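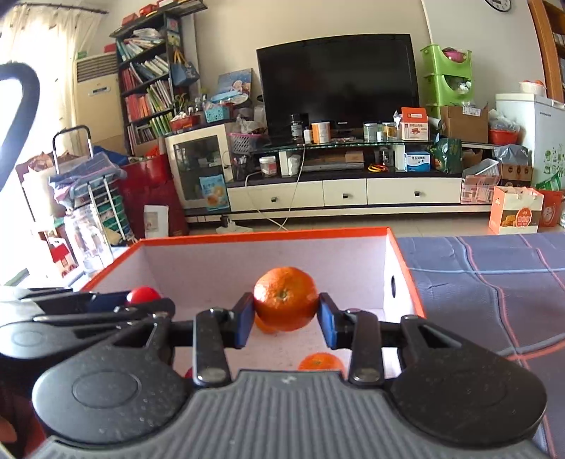 The Long Season at Camley

Mandarins reach the Camley packing house in November, when the early trees on the south slope are ready and the later blocks are still green. The harvest continues in stages until the end of winter. For the growers of the Nirkthorpe district, those months determine the income of the entire year.

The district's orchards are small by commercial standards. The cooperative at Camley serves 147 growers, most of whom also keep other crops or hold employment in town. Membership requires a minimum of three acres in citrus and an agreement to deliver fruit that has been clipped from the branch and not pulled. Pulled fruit often loses the small disk of stem at the crown, and the torn skin spoils within days.

Primo Ferraro, who manages receiving at the packing house, regards the clipping rule as the foundation of the cooperative's reputation. "A buyer will forgive a small mandarin," he said. "A buyer will not forgive a soft one at the bottom of the box."

Planting began on the terraces above Boneck, where cold air drains downhill on still nights and leaves the upper rows several degrees warmer than the valley floor. Growers who planted lower down lost young trees to frost and moved uphill. The abandoned rows can still be traced from the Boneck road, marked by lines of stone and the remains of a shared ditch.

Water remains the principal concern. The Mishra reservoir supplies the upper terraces through a gravity channel, and each holding draws its share according to a printed schedule. Arnout Visser and Teun Postma, who farm neighboring blocks, converted to drip lines in the same year and now divide a single allotment between them. Their yields have held steady through two dry summers, and 11 other holdings have applied to make similar arrangements.

Consumer taste has also changed the orchards. Older trees bore seeded fruit with loose skin and a sharp flavor, well suited to marmalade. Retail customers came to prefer seedless varieties, and many of the old trees were grafted over. Shiyu Cai, a horticulturist who advises the cooperative, has urged members to keep some of the original stock. More than 1,000 seeded trees survive, chiefly on family plots, and cuttings from the healthiest have been placed in a nursery at the edge of Camley.

Marmalade made from the older fruit is sold at the packing house counter from January until supplies are exhausted. The counter opens at nine in the morning.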